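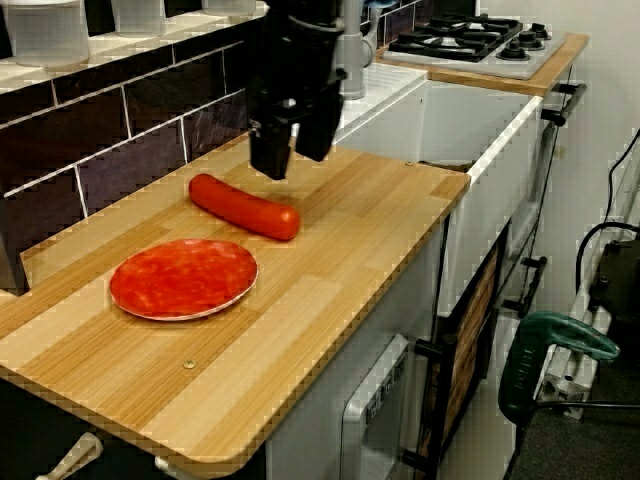
Play kitchen corner opens at the Karam toy library

I stopped by the Karam toy library one morning this September to see the new play kitchen, and I'm a little jealous I don't get to use it myself! It has a sink with a gray faucet, dark glossy tiles with white grout behind the counter, and a ledge above for storing bits and pieces in see-through containers. The striped wood counter is nicer than the one I have at home.

The pretend food is what the kids will go for, of course. The shiny red sausage is already my favorite – it goes with a round red plate, and I fully expect to be served that meal many times before winter.

The kitchen was paid for by the spring bake sale in Otano, which brought in more than 200 dollars, plus a grant from the Bindum neighborhood fund. The library now has 116 members, up from last year, and 17 of the families come over from Kinia on the bus.

Children aged 3 and up can play in the corner any time the library is open, as long as a grown-up stays with them. The kitchen itself can't be borrowed (I asked), but sets of play food can go home for two weeks, same as the puzzles. Please give everything a quick wash before you bring it back, and check the bottom of your bag for stray pieces.

If you have play dishes in good shape that your own kids have outgrown, drop them at the front desk before noon. Cups are especially welcome – there never seem to be enough to go around at a tea party.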